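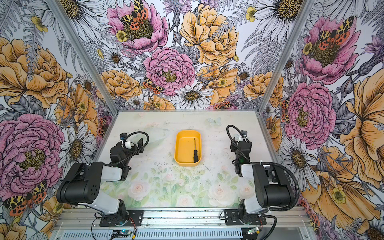
Project reports: Control and perception software

Skiltau two-arm handling software
Progress report to the Zarei fund, second period
Submitted by the Multurton software group, 2 April 2018

Summary for the fund manager

We were asked to say whether the planning and perception software supplied by Junetico is good enough to carry into the next stage of Skiltau. Our answer at this point is no, or at least not as it stands. Parts of it are useful and we would keep them. The headline success rate we passed on in the last report should not be quoted again until we have repeated the measurement under the rules set out further down.

What was done

The work in this period was all software. The arms, grippers and wrist cameras stayed as they were. We replaced the timing code in the controller, connected the Junetico planner to it, and ran the tray task, in which a small screwdriver has to be lifted out of a shallow yellow tray and passed from one arm to the other. We ran 300 trials with the new build. Every trial was logged, including those we stopped by hand, which the previous build quietly left out of its totals.

Perception

The tool finder is the weakest part. It was sold to us as working on any background. On a plain grey board it does work, and we have no complaint. Inside the floral enclosure it is much less sure of itself. The usual fault is that it finds the black handle and loses the thin shaft, so the grasp angle is a guess. The less usual fault is worse: it reports a tool on the wallpaper. A dark marking on one of the printed moths was returned as a handle with a higher confidence score than the real one. We do not think a confidence score that behaves like this should be used to decide anything, yet the planner uses it to decide whether to move.

Junetico's suggestion was to mask out everything beyond the tray rim. We tried it. The numbers got better at once, as they would, and we learned very little. A mask that knows where the tray is has been told half the answer. We have kept it as an option in the settings and switched it off by default.

Planning

The planner finds a path for one arm quickly and we see no reason to change it. With both arms it is slow and rather timid. It treats the cable above each gripper as a solid block, so it refuses a good many handovers that an operator can do by hand without trouble. Making the block smaller brought the handovers back. It also brought 6 snagged cables, and we put the old size back the same afternoon. A proper cable model was in the original plan of work. It has not been delivered and we have stopped assuming that it will be.

Control

This is the part we are happiest with, though we would ask the fund not to read too much into it. The control loop now keeps to its 50 hertz target with both arms moving and both wrist cameras streaming. Under the old code it slipped whenever an image arrived late. We found the cause in our own logging, which was writing to disk inside the loop. So the delay we blamed on Junetico in the last report was ours, and that paragraph should be struck out.

Tooling

The replay viewer is finished and in daily use. It lines up camera images, joint positions and planner decisions on one clock. Of everything paid for so far it has saved the most time. The automatic report generator is not finished. It still counts a dropped tool as a success if the gripper was closed when the trial ended, and until that is fixed we are scoring from the recordings by eye.

Rules for the repeat measurement

Background left in place, tray mask off.
Tool position set from a printed list, the same list for every build.
Stopped trials count as failures.
No settings changed once the first trial has begun.
Scoring done by someone who did not write the code under test.

Open items

There are 14 faults open against the Junetico release. The ones that matter to us are the confidence score, the missing cable model and the false success on a dropped tool. The rest are untidy but can wait.

Spending is within the agreed amount. We ask that the payment tied to the perception milestone be held back until the repeat measurement is in, and that the handover target stay where it is. Junetico would like it lowered. We have told them we would not support that. The repeat trials are planned for later in April, and the raw logs will be sent with the results.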